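Wir verwenden Cookies, um unsere Website zu verbessern. Mit der weiteren Nutzung stimmen Sie zu.

Tultano bringt Handgreifer-Kit Jikora auf den Markt – Auslieferung ab Juni

Greifdaten aufnehmen ohne Roboterarm. Jikora kommt als Paar, links und rechts, mit Kamera am Werkzeug. Vorbestellung ab sofort, erste Serie 300 Sets.
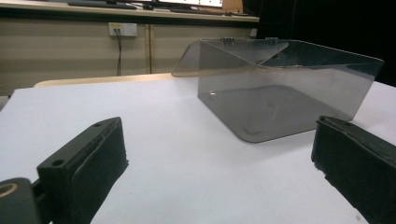 Rubrik: Produktneuheiten / Automation

Wechselbare Finger, Software im Lieferumfang, Einrichtung laut Hersteller an einem Vormittag. »Unsere Kunden wollen nicht erst eine Zelle bauen«, so Seren Gittins, Produktleitung bei Tultano. Pilotkunde Van Loon hat seit dem Frühjahr fast 3000 Durchläufe aufgezeichnet, vorallem mit Verpackungen und Kleinbehältern.

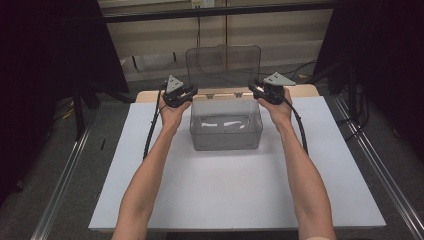
Das Set kostet in der Grundausstattung 900 Euro, Ersatzfinger extra. Geführt werden beide Greifer von Hand, die Daten laufen über Kabel. Aufgaben wie die Klarsichtbox mit Klappdeckel gehören zum mitgelieferten Übungspaket, ebenso Anleitungen auf Deutsch und Englisch. Mietgeräte über Kinddale, Konditionen auf Anfrage.

Vorführung am Freitag, 14 Uhr, Anmeldung bei Tomos Meredith, Pressestelle Tultano. Testgeräte für Redaktionen begrenzt verfügbar – bitte früzeitig melden.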